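Sesach hanging kit: frequently asked questions

Answers to the questions we get most often about the Sesach kit from Vuvolance. If yours isn't covered, write to the support desk and we will add it if enough people want to know.

What does the kit do?

Sesach is a two-arm kit for putting clothes on hangers. You give it a pile of clothes and a rail of hangers, and the arms do the threading and hanging between them. It was made for small resale shops, costume stores and college labs that want a cloth-handling task to work on. It does not fold, iron or sort by size.

What comes in the box?

Two arms with their bases, two grippers, the linear rail, the frame parts, the power supply, the cabling and a licence for the Daza control software. The clothes rack and hangers are sold separately as the Flumdale set, or you can use your own. A laptop is not included.

Which clothes rack should I use?

Any small tabletop rack that doesn't rock when you push it with one finger. We like wooden ones with a tray at the base, as the tray gives the rack some weight low down. Check the screws at the foot of the uprights before the first session and again once a month. Leave the hangers on the rail while you line up the grippers, so that you can judge the clearance below them.

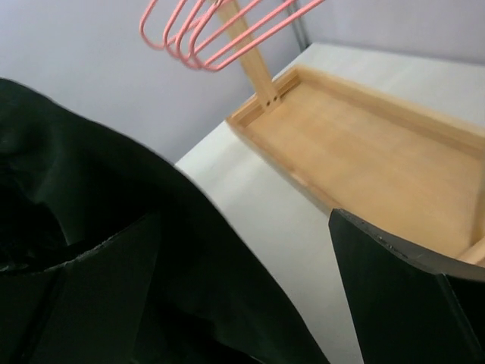

How much table space does it need?

Allow a clear top 1116 mm wide. The rack goes towards the back and the clothes go to one side of it, within reach of the nearer arm. Plain walls on the sides help the cameras. A white top is fine, and so is pale grey. Glass and polished steel are not supported.

Do I need special hangers?

No. Thin coated wire hangers and plastic hangers both work. Padded hangers and wide-shouldered suit hangers don't, as the fingers can't open far enough to take them cleanly. A single bright colour that doesn't match your clothes makes setting up easier. Pink is a good choice unless you sell a lot of pink clothes.

Try not to mix types on the same rail. The software learns one shape at a time and you will have to run the hanger set-up again each time you change.

Which clothes can it handle?

T-shirts, vests, light shirts, thin jumpers and most swim shorts. Thicker knitwear is possible but slow. Long coats, anything with boning and anything that weighs more than 800 g should be left out.

Clothes with cords are a common question. Tie the drawstring before the item goes in the pile. A cord with long ends can catch on the hanger wire or on the item next to it. Busy prints are no problem for the grippers, though the software sometimes takes a second look to find the neck or waistband. If a garment gets twisted round a hanger, press pause, take it off by hand and put it back on the pile. Don't pull it while the fingers are closed.
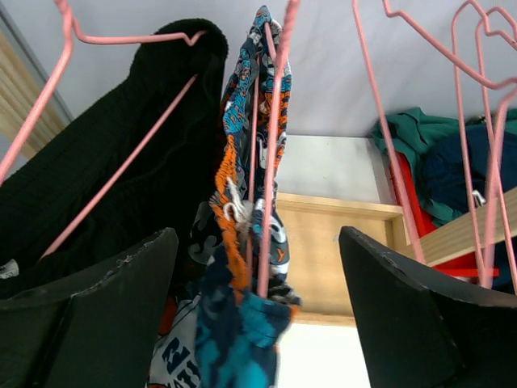
Kerbside Vintage wrote to us that knitwear was the part they had to learn by trial. They now run thin tops in the morning and keep the heavy jumpers for a separate batch with the speed turned down, and they asked whether the two could be mixed. They can, but the whole batch will run at the slower setting. Separate batches are quicker overall.

How fast is it?

Slower than a person. In our own trials with light tops the kit hung almost 29 items an hour at the standard setting. Mixed piles bring that down a good deal. If speed is what matters most to you, this is probably not the right product.

Can I leave it running?

Not without someone in the room. The arms stop when they meet more force than expected, but a hanger can still come off the rail and end up under the rack. Keep the stop button within reach.

How often do the fingers need replacing?

The black finger covers pick up scuffs and nicks along the upper edges with normal use. Marks like these don't affect the grip. Replace a cover when it has split, or when it snags a thread you can feel with your thumb. Spare covers are sold in pairs and take a few minutes to fit - you need the small hex key from the box.

Where do the arms go?

One at each front corner of the table, with the metal rail running across in front between the two bases. Each arm has its own cable, which should be left in a loose loop so that it can follow the arm without going tight. Lift both arms up by hand before switching on and check that neither loop can reach the rack.

Can both arms work at once?

Yes. The usual arrangement is for one arm to look after the garment and hanger while the other works at the pile. You can swap the sides in the Daza settings. It makes sense to put the pile on the side where you will be standing to top it up.
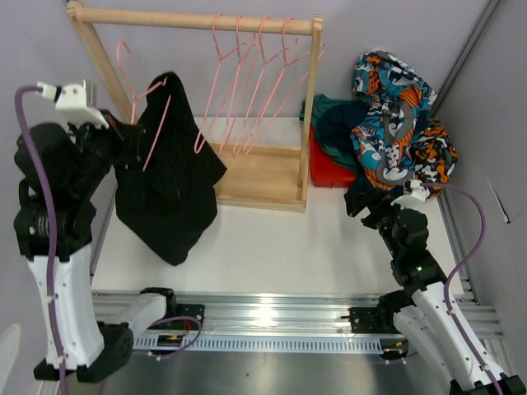
What does error 124 mean?

The software has lost track of a hanger. It is usually because two hooks are sitting too close together on the rail. Space them out, press resume, and the kit will carry on from the last item. If the message comes back straight away, run the hanger set-up again.

Can I hire the kit before buying?

Yes, by the month. Hire includes delivery, a set-up visit and one box of finger covers. If you buy within the hire period we take the first month off the price. Collections are made on any day except Sunday.

Is there a warranty?

Two years on the arms and rail, one year on the grippers. Finger covers, hangers and racks are not covered. Please keep the original packing, as we can't accept arms sent back in any other box.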